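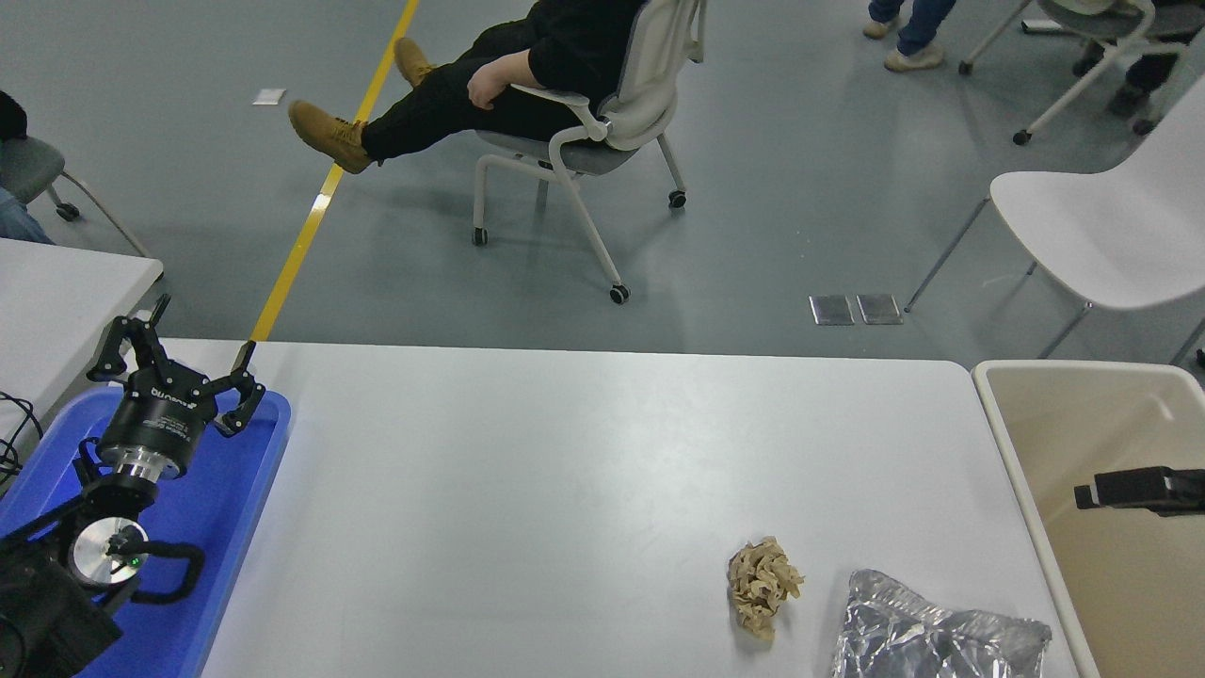

Elle nous reçoit dans la cuisine de la coopérative, entre deux livraisons. Traductrice technique depuis dix-neuf ans, elle a quitté le salariat en septembre pour s'installer à son compte, et préfère ne pas voir son nom apparaître. « Mes clients me lisent sans savoir que c'est moi, ça me va très bien. »

Elle traduit des notices, des contrats d'entretien, des catalogues de pièces. Le plus gros dossier de l'année vient de Brodham, un fabricant de pompes agricoles : 645 pages, de l'anglais vers le français, à rendre en deux livraisons. « La première partie s'est bien passée. La seconde était un assemblage de trois versions du même manuel. J'ai passé une semaine à demander laquelle faisait foi. »

Sa journée commence à six heures et demie, avec la terminologie. Elle tient un glossaire personnel qui compte 3 274 entrées, commencé chez son ancien employeur, l'agence Divwood, puis refait entièrement à son départ. « Le leur leur appartenait. J'ai tout repris depuis mes lectures, mot par mot. Il y a des termes que j'ai changés trois fois. »

Elle cite « housing », qui peut donner carter, boîtier, logement ou corps selon la machine. « Un agriculteur qui cherche le carter et qui lit boîtier, il perd dix minutes et il m'en veut. Il a raison. »

Sur les tarifs, elle parle sans détour. Les agences paient au mot, parfois à soixante jours. Kioko, une petite maison d'édition de guides pratiques, la règle au feuillet et à réception. « Ce n'est pas beaucoup plus, mais je sais quand l'argent arrive. En indépendante, c'est la moitié du travail. »

La traduction automatique occupe une bonne part de la conversation. On lui propose de plus en plus de relecture, payée environ moitié moins. Elle en accepte quand le texte s'y prête. « Une liste de pièces, oui. Un chapitre sur la sécurité, je refuse, ou je le retraduis au plein tarif. Relire une phrase fausse et bien tournée, ça fatigue plus que d'écrire. »

Elle a failli renoncer cet hiver, après un impayé de la société Dutar – une facture réglée finalement avec quatre mois de retard. Depuis, elle demande un acompte à tout nouveau client. Deux ont refusé. « Je ne les ai pas relancés. »

Aux débutants, elle recommande de choisir un domaine et de visiter des ateliers. « J'ai compris ce qu'était un presse-étoupe le jour où un mécanicien m'en a mis un dans la main. Avant, je le traduisais correctement, mais je ne savais pas de quoi je parlais. »

Le livreur sonne. Il lui reste onze pages à rendre avant ce soir.

Ce site utilise des cookies pour mesurer son audience. En poursuivant votre navigation, vous acceptez leur utilisation. Accepter | Refuser | Paramétrer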